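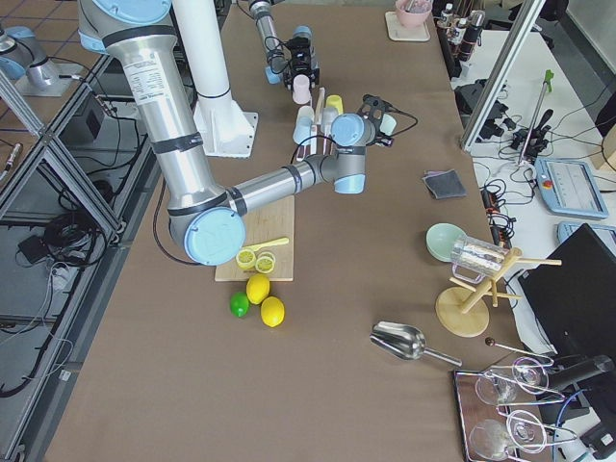 Lemons, lime, board and cups out on brown paper. Glasses on the tray, bowl and mug to the right.

How to Set Up a Drinks Table at Home (Without Buying the Kit)

Search for advice on setting up a drinks table and you will be told to buy a bar cart. Then a mat for the cart, a caddy for the mat, and a set of twelve tools in a roll-up case. I have owned one of those sets. I used the scoop and the spoon, and the rest went to the charity shop in Norham with the case still stiff.

What follows is the way I lay out a table for six to eight people who want something cold with citrus in it. It takes less than half an hour, and most of it comes out of the kitchen cupboards.

Step 1. Cover the table

Use brown paper off a roll. Cloths look better for the first ten minutes, and then someone squeezes a lemon. Run one long piece from end to end and tape it underneath at both ends. Several short pieces will creep, whatever the party blogs say about "casual overlapping."

The Drasteo roll I buy is sold as wipe-clean. It isn't, or not in any sense I recognize. It soaks up a small spill well enough and you throw it out afterward, so I keep buying it.

Step 2. Decide where the cutting happens

The board goes down before anything else, near the front edge, where you can stand over it. A small wooden one is plenty. Put the whole fruit right beside it so you aren't reaching across wet slices to get the next lemon.

About the knife: I was rude about plastic knives for years. A plastic one with a decent serrated edge will get through a lemon if the lemon is ripe and you saw at it. It will not get through a hard lime without a fight, so cut limes in the kitchen first. Don't let anyone sell you a "citrus knife."

Slice two or three pieces to start and leave the rest whole. Every guide I've read says to cut everything ahead and chill it under plastic wrap. I've tried it and the slices taste of the fridge. Cut as you go.

Step 3. Group the cups

Small cups in mixed colors do one useful job, and that is letting people remember which one is theirs. Pink, yellow, pale blue, white, mint: give each person a color and you won't be washing up twice as many as you had guests. Keep them together in a bunch toward the back. Spreading them out "for flow" just means somebody knocks one over with a sleeve.

If you're putting out stirring sticks, stand them upright among the cups. Lying flat, they roll.

Step 4. Stemmed glasses go on a tray, on their sides

I know how this sounds. Upright glasses look right and they are the first thing to go when the table gets bumped. Laid down in a metal tray with a rim, four of them sit quietly in a corner until they're wanted. Don't stack them, and don't try to fit a fifth. Lay a tea towel under them if the tray is slick.

Step 5. Give mugs somewhere to hang

A wooden mug tree is one of the few bits of kitchen furniture I'd defend. It takes up a small circle of table and gets the mug handles where a hand can find them. Mine is a Mendero, bought secondhand, and one peg has always been slightly loose. Check the base before you load it: if it rocks empty, it will tip with a heavy glass mug on one side. Start with the lowest peg.

Step 6. Scoop, bowl, cloth

Put these on the right if you're right-handed. The scoop lies with its handle pointing out toward you. One bowl near it for ice, another farther back for rinds and pits. You will be tempted to use the same bowl for both late in the evening. Don't.

Fold a dark cloth flat and leave it within reach. Gray hides everything. White bar towels are for people with a laundry service.

Step 7. Bottles at the back

Line them up along the far edge with the labels facing the people pouring. Tall things behind short things, that's all there is to it. I've seen a diagram on the Dunne site that sorts bottles by "pour frequency," and I would like to meet whoever follows it.

Common problems

The paper tears near the board. Double it there, or slide the board forward an inch and cover the tear.

Too few lemons. One lemon gives six or seven slices if you aren't greedy about thickness. Buy two more than you think.

Ice melts before anyone arrives. Leave it in the freezer until the first knock. The insulated bucket I tested against an ordinary bowl in February did a little better, though I wouldn't pay for the difference.

Sticky coasters. Put one under each bowl anyway and wipe them with hot water the same night. By morning you'll need a scraper.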